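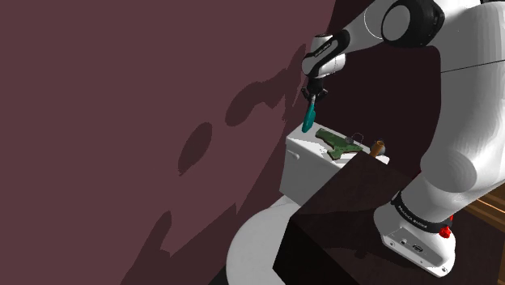
Progress report to the Fluditz Fund
Mevthorpe Community Hall: keeping the music going
19/12/2021

Dear friends at the Fund,

Thank you for your patience in waiting for this report, and thank you again for the grant itself, which has kept our doors open through a year that could very easily have closed them. You asked for a plain account of where the money has gone, what the town has got for it so far, and what still worries us. We have tried to give you all three, though we do tend to go on a bit when we talk about the hall, so please forgive us for that!

Where things stood when we applied

You will remember from our application that the hall had lost its permission for amplified music after ten in the evening, and that the county had asked us to meet a new sound limit before it would look at the matter again. The Tristanby side of the building shares a fence with three back gardens, and the neighbors there had been very decent about the noise for many years before they finally wrote in. We never felt they were being unreasonable. The old stage faced straight toward them, the windows on that side rattled, and the side door was propped open on warm nights because the room got so stuffy. Without evening music we lost the monthly dance, the open stage and most of our private bookings, and those are the things that pay for the free daytime groups.

What has been done

The first and biggest job was turning the stage around. It now stands against the road end of the hall, so the speakers point down the length of the room and away from the gardens. We had expected to build a new one, but the carpenters found that the old platform could be taken apart and put back together with fresh supports, and that saved us enough to do the job on the doors properly. The platform is a little lower than it was. The older members of the dance band are delighted with this, as they no longer need a hand getting up.

The garden-side windows have had a second layer of glass fitted on the inside, with a gap between the two. It has made the room warmer as well as quieter, and the morning exercise class has stopped keeping its coats on.

The side door has been replaced with a heavy one that closes by itself. This took much longer than it should have. The first door arrived in the wrong width, and we waited most of the summer for the second. We did hold a small concert in July with the old door shut and taped around the edges, and although the sound readings came out well, the heat in the room was dreadful and we would not do it again.

That brings us to air. We have put in a quiet fan system made by Sugawara, with the vents on the road side. It was not in the original plan, and we are grateful that you let us move money across from the outdoor seating to pay for it. The seating can wait. Nobody wants to sit outside a hall they can't breathe in.

The restrooms were the other piece of work under your grant. Both have new fixtures and new flooring, and the one by the entrance can now be used comfortably by someone in a wheelchair. We had a run of complaints about the state of them before, all of them fair, and since the work was finished we have added a proper daily cleaning round to the hall's schedule.

How the evenings are going

The county sent someone to take readings in the autumn, during a full rehearsal with drums, and we passed. Our late permission has been given back on a trial basis for 18 months. Amplified music must stop at eleven, the side door must stay closed while anyone is playing, and we have to keep a written log of each event. We are happy with all of it.

We have held 3 evening events since then: a dance, an open stage and a fundraising supper with a choir. Between them they brought 500 people through the door, and quite a few were families who had never been inside before. The open stage ran long and we had to turn away the last two acts, which was a shame, so there is now a sign-up sheet that closes the day before. We also wrote to each of the three households along the fence before every event. Two have told us they heard nothing they minded. The third could still hear the bass during the dance, and we are working on that.

Money

We have $1,293 of the grant left. With your agreement, we would like to spend it on thick rubber mats to go under the bass speakers, and on heavier curtains for the back of the stage. If anything remains after that, we would put it toward the first of the outdoor benches. Receipts for everything up to this point are in the folder that goes with this report, in the order the work was done.

What still worries us

Bookings are coming in more slowly than we hoped. People got used to going elsewhere while we were quiet, and some of the bands that used to play here have found other rooms or stopped playing altogether. We are keeping the hire rate where it was for the coming year, and the first two Mevthorpe bands to ask for a regular evening will get their rehearsal time free.

The trial permission is our other concern. If it is not renewed we would be back where we began, with a much nicer building and no way of paying to heat it. We plan to ask for a second set of readings well before the trial runs out, once the mats are down, so that there is time to put right anything that needs it.

We would love for you to come and hear the place for yourselves. The next dance is early in the new year, there is always supper, and we will gladly save you a table near the stage, or near the back if you would like to be able to talk.

With warm thanks from all of us,
Mevthorpe Community Hall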